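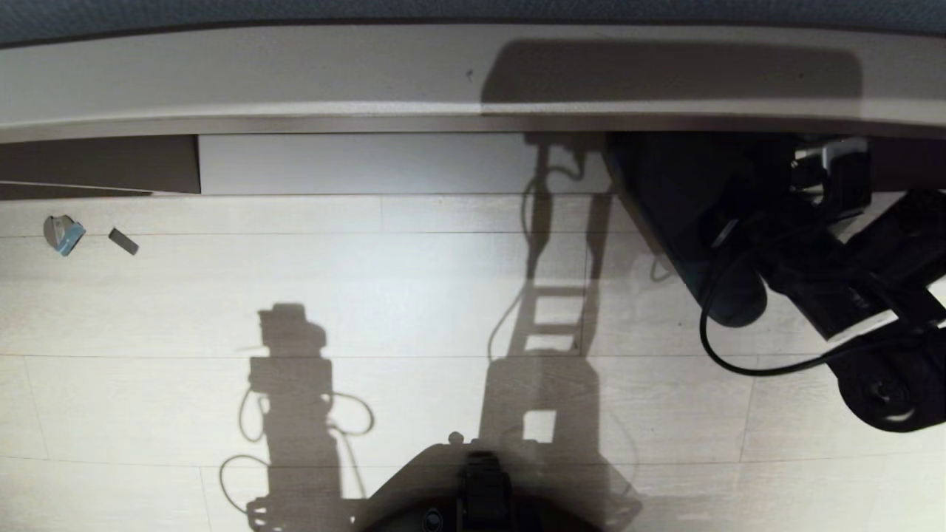 Warum bleibt der Arm mitten in der Bewegung stehen, obwohl die Steuerung keinen Fehler meldet?
Weil bei uns eine Ader im Geberkabel gebrochen war und der Regler bei kurzen Aussetzern einfach die letzte Position hält - ins Protokoll kommt davon erst etwas, wenn der Aussetzer länger dauert.

Betreff: Re: [sesex-anwender] Arm friert ein, keine Fehlermeldung
Datum: 25.05.2021

Hallo in die Runde,

so, ich hab ja versprochen, mich zu melden, sobald ich mehr weiß, und oben steht schon mal die Kurzfassung für alle, die nur schnell im Archiv suchen. Jetzt die lange. Zur Erinnerung nochmal meine Mail von neulich:

> Hallo zusammen,
>
> wir haben hier einen Sesex mit Prulon-Greifer am rechten Arm und seit
> dem letzten Umbau ein komisches Problem. Der Arm fährt ganz normal
> nach unten, um Kleinteile vom Boden aufzunehmen, und bleibt dann
> irgendwo auf halber Strecke stehen. Kein Alarm, keine rote Lampe, im
> Protokoll steht nichts. Nach ein paar Sekunden geht es manchmal
> weiter, und zwar mit einem ordentlichen Ruck. Oben auf der
> Tischplatte passiert das nie, nur beim Greifen am Boden, vor allem
> nahe der Tischkante.
>
> Kennt das jemand? Software ist die aktuelle von Lockyer, die
> Parameter hab ich schon auf Werkseinstellung zurückgesetzt, hat
> nichts gebracht.

Vielen Dank erstmal für die ganzen Antworten! Der Tipp mit der Überlast war naheliegend, aber der Arm ist auch ohne Last stehen geblieben, das konnte ich also schnell streichen. Die Sache mit dem Netzteil hab ich auch probiert (ein zweites lag noch im Schrank), gleiches Verhalten. Und die Firmware wollte ich eigentlich schon eine Version zurückdrehen, da kam der Hinweis mit den Kabeln, und der war goldrichtig.

Die Leitung zum Greifer hängt bei uns in einer freien Schlaufe am Arm. Das hatte ich nach dem Umbau selbst so gemacht, mit reichlich Luft, damit nichts spannt. Dachte ich. Wenn der Arm tief runtergeht und sich das Gelenk dabei dreht, schwingt die Schlaufe aber einmal außen herum und wird direkt hinter dem Stecker ziemlich eng geknickt. Auf dem Tisch kommt man in diese Stellung gar nicht hinein, deshalb war da immer Ruhe. Ich hab dann - Antriebe stromlos, Arm abgestützt! - mit dem Messgerät an den Aderenden gehangen und das Kabel von Hand gebogen. Bei 2 von den 6 Adern war der Durchgang in der geknickten Lage weg, und sobald ich losgelassen habe, war alles wieder da. Von außen sah der Mantel übrigens tadellos aus, da hätte ich noch lange draufstarren können.

Was mich mehr beschäftigt als das Kabel, ist der Ruck. Bis 300 Millisekunden Aussetzer schluckt die Steuerung bei unserer Einstellung ohne jede Meldung. Fällt das Signal mehrmals hintereinander kurz weg, steht der Arm, die Bahnplanung läuft im Hintergrund weiter, und wenn das Signal wiederkommt, holt er den ganzen Rückstand auf einmal auf. Ich hatte beim Suchen zweimal die Hand in der Nähe, um ein Teil unter der Tischkante wegzunehmen, weil er ja »sowieso stand«. Mache ich nicht mehr. Also bitte, wer so etwas bei sich beobachtet: ein Arm, der steht und unter Strom ist, kann jederzeit losfahren. Erst Not-Halt drücken, dann hingreifen, auch wenn es nur um eine Klammer geht, die auf dem Boden liegt.

Geändert hab ich jetzt Folgendes: neues Kabel von Dimov, die schleppkettentaugliche Ausführung, dazu eine Zugentlastung vor dem Stecker, und die Schlaufe wird oberhalb vom Gelenk geführt, damit sie nicht mehr frei herumbaumelt. Die Meldeschwelle ist heruntergesetzt. Dadurch gibt es jetzt ab und zu eine Warnung, die früher nicht gekommen wäre, damit kann ich gut leben. Seitdem ist er bei mir nicht mehr hängen geblieben, wobei ich ehrlich gesagt noch nicht wieder im Dauerbetrieb bin.

Eine Frage hab ich noch: Hat jemand eine Möglichkeit gefunden, das Aufholen ganz abzuschalten, sodass er nach einem Aussetzer stehen bleibt, bis man quittiert? Im Handbuch steht dazu ein halber Satz, aus dem ich nicht schlau werde, und bei Lockyer hab ich angefragt, aber noch keine Antwort. Wenn da was kommt, schreib ich es hier in den Thread.

Das alte Kabel hab ich aufgehoben. Falls es jemand für eine Schulung haben möchte, einfach melden, ich schick es gern rum.

Viele Grüße aus der Werkstatt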